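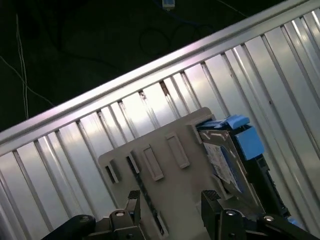 Hard drive on its gray carrier plate, blue tabs facing out.

Presetti 6, from Fornano, is a puzzle game for Android and desktop in which the player routes signals across a grid. I tested build 754 on both.

There are 26 boards in each of eight chapters. Load times are short on desktop – on my older phone the later chapters stutter when the grid is zoomed out. Touch input is accurate. Undo is limited to six moves, too few for the last two chapters.

Cloud saves have worked since the January patch. Ads appear only between chapters. The hint system repeats itself and needs work.

Reviewed by Annick Gilbert, 2025-05-29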